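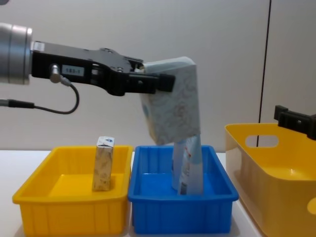
Pourquoi un film doublé sort-il parfois plus tard en ligne que sa version originale ? Les droits de doublage se négocient à part, langue par langue, et le contrat de diffusion numérique suit chaque fois son propre calendrier.

4.2 Fenêtres décalées et public régional

Corpus : 24 longs métrages, tous sortis en salle avant leur mise en ligne, catalogues Fadidden et Grimshaw. Films à une seule langue exclus. Restent les titres à 2 versions au moins, jusqu'à 5 pour les plus gros. Relevés faits à la main, chaque soir vers 21 h, ce qui explique quelques trous en août (accès au catalogue Grimshaw coupé, voir annexe). Le délai est compté en jours entre la première séance publique et la première disponibilité de la version concernée – pas de l'annonce, trop variable.
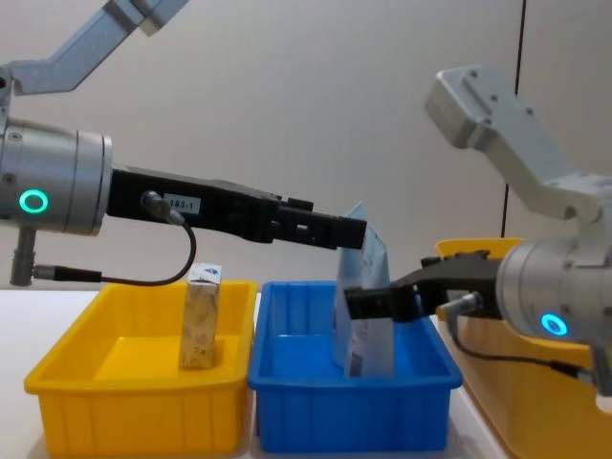
Fig. 3. Vue du poste de gauche, bras et bac bleu.

Premier constat, le délai médian de la version originale est de 53 jours. Les versions doublées arrivent après, presque toujours. Diệp (Yến Diệp, communication personnelle) y voit un effet de contrat : le distributeur régional garde la salle tant qu'elle rapporte, la plateforme attend. Hoani défend une lecture différente. Pour lui le retard est voulu, il relance la conversation autour du titre au moment où elle retombe. Nos données ne permetent pas de trancher, faute d'accès aux contrats. A noter tout de même que les titres Fadidden, où un seul vendeur détient l'ensemble des langues, montrent des écarts plus courts. Ça va plutôt dans le sens de Diệp.

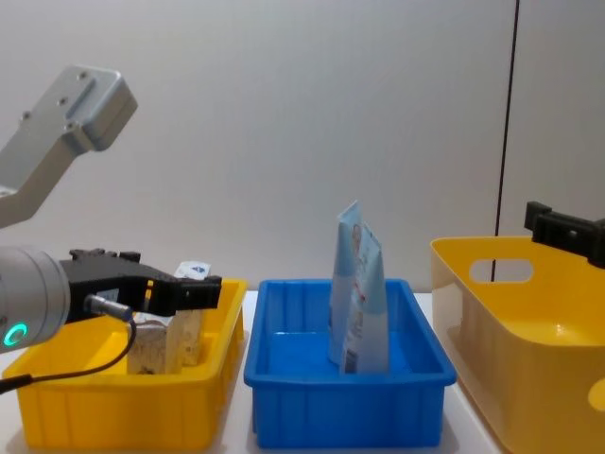
Vol. 5, n° 2, p. 53

Second point, les sous-titres. Souvent oubliés dans la litterature, alors qu'une partie du public n'attend pas le doublage. Entretiens menés à Plaverville auprès d'abonnés du ciné-club Linton : beaucoup disent avoir vu le film en version sous-titrée dès la mise en ligne, puis l'avoir revu doublé en famille. Double visionnage donc, que les chiffres d'audience par titre écrasent complètement. Il faudrait des chiffres par piste audio. Demandés, pas obtenus. 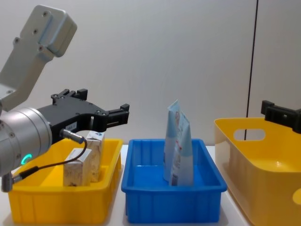 Même difficulté pour les reprises en salle. Deux titres du corpus sont ressortis en version doublée après leur passage en ligne, sur peu d'écrans, et nous les avons gardés dans le calcul avec leur date initiale. Choix discutable – les retirer ne change pas la médiane, mais réduit l'écart entre les deux catalogues. Détail par titre en annexe B.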